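Monday, May 11, 2026
Matheson automation club, arm station 2, pre-session inspection
Required before any student program runs above jog speed. Mark each line OK, FAIL or N/A.

## A. Station

- [x] Tabletop clear of tools and parts. OK
- [x] Wall panels tight at the corner seam. OK
- [x] Emergency stop pressed and reset from both positions. OK
- [ ] Floor tape intact. FAIL. Lifting near the door side; replace before the Grurkthorpe meet.

## B. Arm and wrist

Arm inspected with power off. Covers wiped with a dry cloth only. The grille on the wrist module must stay uncovered; no labels, tape or cable ties over the slots. 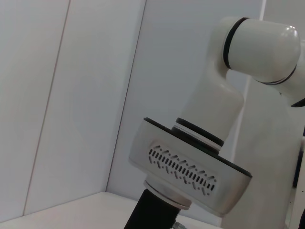
- [x] Joint housings: no cracks, end caps seated. OK
- [x] Collar rings: no gap by feel. OK
- [x] Wrist grille: slots free of lint. OK
- [x] Flange bolts: 4 checked with the torque driver. OK
- [ ] Connector near the flange: FAIL. Quarter turn of play, same as in April. Hand-tightened, recheck after the session.

## C. Motion

- [x] Home position reached from the Sarnitz start pose. OK
- [x] Joint limits in the controller match the posted sheet. OK
- [x] Cycle counter read: 71 since last service. Service is due at 1000.
- [ ] Tilen program, revision 2: N/A. Not loaded. Run at reduced speed first, with one student on the stop button.

Result: released for jog speed only. Full speed after the connector is rechecked and the tape is replaced.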